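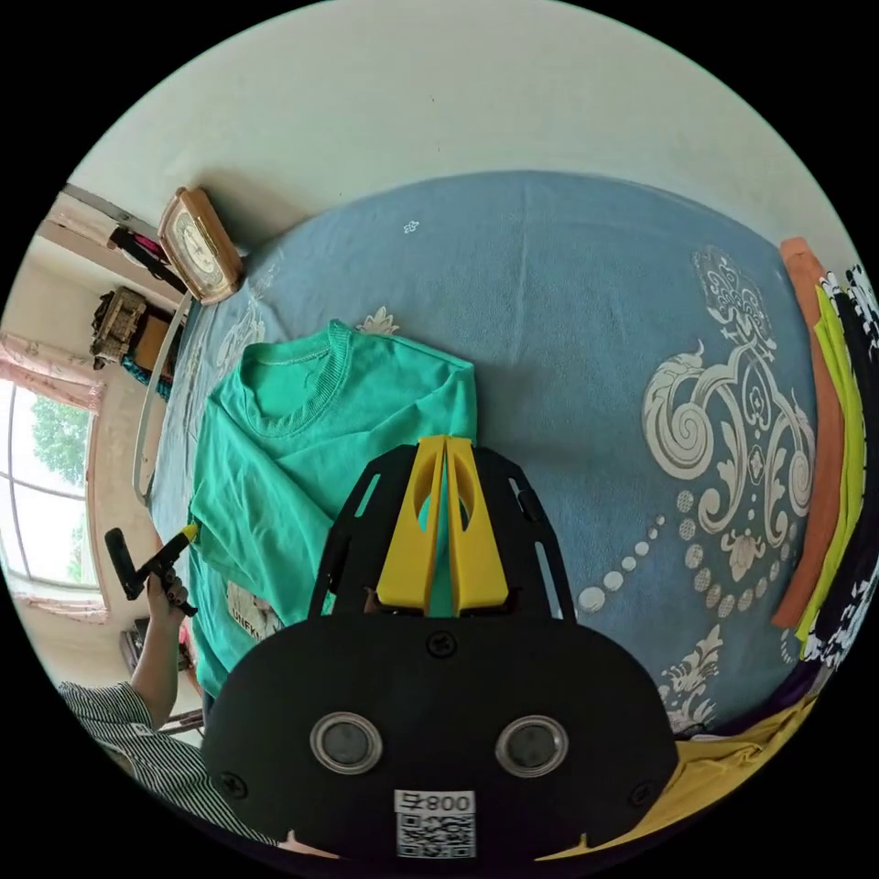
Puesto de doblado sobre cama, pinza manual sobre camiseta verde azulada.

Informe de avance n.º 6 -- Normas de trabajo para la recogida de demostraciones en viviendas
Proyecto Florkeck, línea de tareas textiles
Para: Darmawan Nasution, seguimiento de programas, Multadach
De: Prosetyo Chong, coordinación de campo
20 de septiembre de 2026

1. Objeto del informe

Se informa del estado de las normas de trabajo acordadas en la revisión anterior y de su aplicación en las sesiones de doblado de ropa. No se repite el plan técnico, que sigue sin cambios. El gasto se remite aparte.

2. Volumen del periodo

Se grabaron 248 demostraciones de doblado y apilado en viviendas de la zona de Lulov. De ellas, 67 quedaron apartadas en la revisión por incumplir alguna norma. El motivo más repetido fue empezar a grabar con la prenda ya medio doblada; le siguen las sesiones sin hoja de consentimiento archivada el mismo día. Las segundas no se borran: quedan bloqueadas hasta que la hoja aparece o se vuelve a firmar. El objetivo de la fase sigue siendo de 800 demostraciones válidas.

3. Normas en vigor

3.1. Identificación del equipo. Cada pinza lleva etiqueta con código en la placa frontal. El operador anota el código en el parte antes de la primera toma. Si la etiqueta está dañada, la pinza vuelve al almacén.

3.2. Estado inicial de la prenda. Extendida, con el cuello visible y sin otra prenda encima. Las prendas ya dobladas pueden quedarse en la misma superficie siempre que no invadan la zona de trabajo.

3.3. Duración. Hasta 6 tomas seguidas por operador, y después descanso. La norma se endureció en agosto, a petición de los propios operadores, por cansancio de muñeca.

3.4. Revisión. La persona que graba no revisa sus propias tomas.

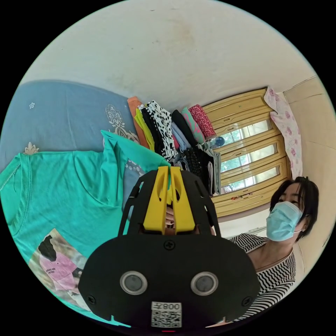 La norma de privacidad es la que más trabajo ha dado en este periodo. El texto anterior pedía evitar que salieran personas en las tomas, y en un dormitorio pequeño eso no se puede cumplir: las lentes abarcan mucho y el operador trabaja muy cerca. La redacción nueva parte de que el operador puede aparecer y exige su consentimiento expreso para ello. La mascarilla quirúrgica tapa nariz y boca, pero deja a la vista los ojos y el pelo, de modo que no se acepta como anonimización y el difuminado posterior sigue siendo obligatorio. También se difumina cualquier fotografía familiar, documento o pantalla que aparezca en la habitación. Las ventanas se tratan aparte: si solo se ve vegetación no hace falta intervenir; si se ve la calle o una casa vecina, se corre la cortina.

4. Incidencias

Una familia retiró su consentimiento después de la sesión. El material se eliminó de los dos discos y de la copia remota, y se le envió confirmación por escrito. El borrado de la copia remota tardó más de lo previsto porque el procedimiento no indicaba quién tenía permisos. Ya lo indica.

Agarwal, que nos presta el servicio de difuminado, entregó dos lotes con retraso. Se ha acordado con ellos un aviso previo cuando no vayan a llegar a plazo.

5. Pendiente

-- Traducir la hoja de consentimiento a la lengua local. El borrador está en revisión.
-- Decidir si las estampaciones con texto o figuras en las camisetas necesitan tratamiento. Hoy no se tocan. Pedimos criterio a Multadach antes de cerrar la versión siguiente de las normas.
-- Revisar las tomas apartadas por estado inicial. Es posible que una parte sirva para la tarea de apilado, pero habría que volver a etiquetarlas.

El registro completo de tomas apartadas, con el motivo de cada una, está en la carpeta compartida del proyecto.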